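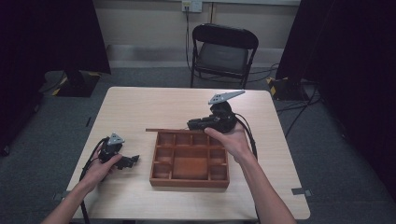
Nirnon Observer Pouch

£37, in stock

I spent years as a legal observer at demonstrations, and then a good few more taking statements for a small rights group, and in all that time I never found a bag I liked! They were either great big camera things that made you look like a telly crew, or bumbags that swallowed your pen the moment you needed it. So I made the Nirnon. It sits flat against your hip, it opens with one hand, and it holds what a press or trial observer needs for a day out (plus a sandwich, if you squash it).

What's inside

You get the pouch, a clear sleeve for your press card or observer letter, and two waterproof notebooks. Each notebook has 28 numbered pages, sewn in. Numbered pages matter if your notes are ever asked for as evidence, as anyone can see that none have gone missing. Every page has a space at the top for the time, the place and your initials, and the rest is plain lines. I tried a fancier layout with tick boxes and everybody hated it, me included.

There's also a contact card for your wrist strap. Write your solicitor's number and your desk's number on it in biro before you set off. Please don't rely on your phone for this – phones go flat, or get taken off you.

Colours

Grey or dark blue. I do get asked for hi-vis yellow, and I can see why, but lots of people using the pouch don't want to stand out until they choose to. If you want to be seen, the Gasine bib goes over the top and has PRESS or OBSERVER across the back. It's sold separately and the lettering washes well at 30.
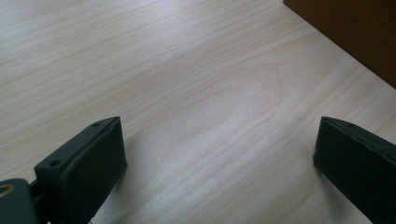

Sizes and fit

One size, with a long strap. It'll go over a winter coat, and it'll also pull in small enough for a T-shirt. Kobe Van der Linden wore his for a whole month of court hearings in March and his only grumble was that the buckle sat too near his belt, so on the current version I've moved it round towards the back. Thank you, Kobe, you were right and I was being stubborn.

The strap has a breakaway clip. A hard tug and it lets go, which is what you want in a crowd. It clicks back together again afterwards.

Will it fit my recorder?

The front pocket takes the Idico voice recorder and most others of that sort of size. If yours is one of the older Lebrun models with the fat battery cover, use the back pocket, it's deeper. Not sure? Send me the measurements and I'll try something similar in it.

Is it secure?

It's a pouch with a zip! It'll keep the rain off names and statements but it won't protect them from anybody who gets hold of it. If you're noting down witnesses who could be in trouble for talking to you, use codes in the notebook and keep the key somewhere else altogether.

Delivery and returns

I post on Tuesdays and Fridays, and you can send it back within 37 days if it's not for you, as long as the notebooks haven't been written in. Refill notebooks come in packs of two. Groups ordering for a whole team should email me first, as I can usually knock a bit off and put your group's name on the sleeve.

Page last updated 5 May 2026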